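The offside-style review has to go. Or at least get a clock on it.

I was at the Nikton game in January, the one everybody in our league is still mad about, and I'm going to try to write this before I have to leave for practice. So forgive the mess.

Quick version. Plukham up by one. Under a minute left. Ball goes out off somebody's hand on the baseline. Svatopluk Holub, who I think is a good ref and have said so in this space before, points Plukham's way. Then he twirls his finger. Review. And we all sat there.

And sat there.

The call was overturned, Nikton got the ball, Sabina Šindelář hit a runner off the glass, game over. Right call in the end, I think. Her shot was great. I don't care about any of that. What I care about is the gym had 505 people in it when the review started and it felt like a dentist's office by the time it ended. Kids on phones. The band put their horns down. Šindelář had her warmup jacket back on.

We did this to ourselves. The league brought in video two seasons ago and the pitch was simple: fix the terrible ones. The buzzer beater that left the hand late. The three that was clearly a two. Nobody I know voted for fingertip archaeology on a ball that glanced off two people at once.

Because slow anything down enough and it did go off the offense. It always does. Every player who has ever been in a pickup game knows the deal, if I slap it out of your hands and it grazes your pinky on the way, it's your ball. Maybe that was never the rule. It was how the game got played, for decades, and it worked fine. Now we have a rule that's technically right and a game that feels wrong, and the defender who knocks it loose gets the benifit every time.

I asked Juraj Bartoš about it. He coached Ondrejka for a long time and doesn't miss the bus rides. His gripe is a different one and I think it's the better one. A review is a free timeout. "You spend all night making them burn theirs," he told me, "and then the ref hands them one with a bow on it." He's right. Plukham had none left for that last possession. Nikton had none left either. Both coaches drew up a full play, on a whiteboard, with everybody seated and drinking water. What was the point of managing timeouts for thirty-nine minutes?

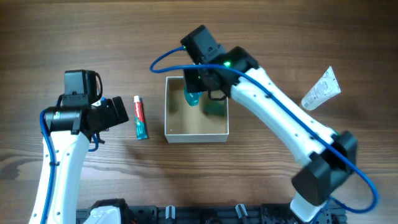
Toothpaste tube, squeeze tube and an open box on the table.

So, fixes. I have a few, and none of them cost money.

One, a clock. Give the official 33 seconds from when the screen comes on. Put it on the scoreboard where everybody can see it. If it isn't obvious by then, the call stands and we play. "Clear and conclusive" is already in the rulebook and I don't know how anything can be clear and conclusive on the ninth look.

Two, players stay on the floor. No huddle, no whiteboard, no walking over to the bench for a towel. Coach steps on the court, that's a timeout charged, and if you don't have one it's a technical. This would fix Bartoš's problem overnight.

Three, and this is where I lose people, take out of bounds off the list entirely. Reviews for the shot clock, for the line on a three, for a shot at the horn. Things with an edge you can see. Leave the rest to the people we pay to call it.

Salamatu Onyeka disagrees with me on the third one, strongly, and she's played more real minutes in this league than anybody I could quote. She says I'd feel different if I'd lost a playoff game on a bad baseline call, as she has. Fair. She also says players argue less now, and I've noticed that too, and I don't have a good answer to it except that I kind of miss the arguing.

Drahomíra Murín at the league office wouldn't give me an average review length. She did say there were 571 reviews last season, all games, all levels. That number floored me. She seemed to think it was a sign of the system working. I read it the other way – refs who know there's a screen over there stop trusting their eyes, and then they go to it on stuff they used to call without blinking. I've watched Holub do it. Five years ago he'd have pointed and jogged up the floor before anybody could yell at him.

The Stimness tournament next month is using its own rules, as it always does, and I hear no video at all. I'll be there for every game. Probly I'll see a blown call and be furious about it, and it'll take two seconds, and then somebody will inbound the ball.

Practice. Gotta go. Email's open if you want to yell at me, and yes, Plukham fans, I already know about the clock operator.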